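Bon, je reprends ce README de zéro parce que l'ancien datait de février et que la moitié des liens étaient morts !

# potins-cidside

Dans ce dépôt, je range tout ce que je récolte sur *Cidside*, la téléréalité qui me bouffe mes soirées : 800 posts des candidats, recopiés à la main (oui, à la main), avec l'humeur du message et le couple concerné. J'ai commencé toute seule, puis Tahira Dogar m'a rejointe pour la saison 2 — et là on a franchement accéléré.

## Ce qu'il y a dedans

- `posts.csv` : le texte, le pseudo, l'épisode en cours
- `couples.csv` : qui est avec qui, et jusqu'à quand (bon courage)
- `clashs.csv` : 100 disputes publiques, notées de 1 à 4 sur mon échelle du drama

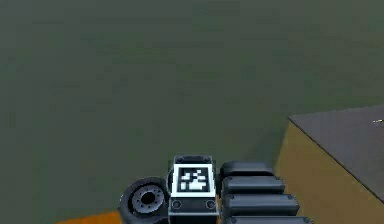 Pour les couples, je ne compte une rupture que si l'un des deux l'annonce lui-même. Du coup Leidy Valderrama et son ex sont encore marqués « ensemble », alors que tout le forum Skuvcombe jure le contraire ! Si vous avez un post qui le prouve, ouvrez une issue et je corrige.

## Ce qui cloche

Les stories effacées manquent presque toutes. Les notes de drama, c'est mon goût à moi — Tahira met toujours un point de plus dès que Jasmina Lazarević s'en mêle.

## Utilisation

Servez-vous, citez le dépôt, et n'allez pas embêter les candidats avec, merci.

Dernière mise à jour : 15 avril 2020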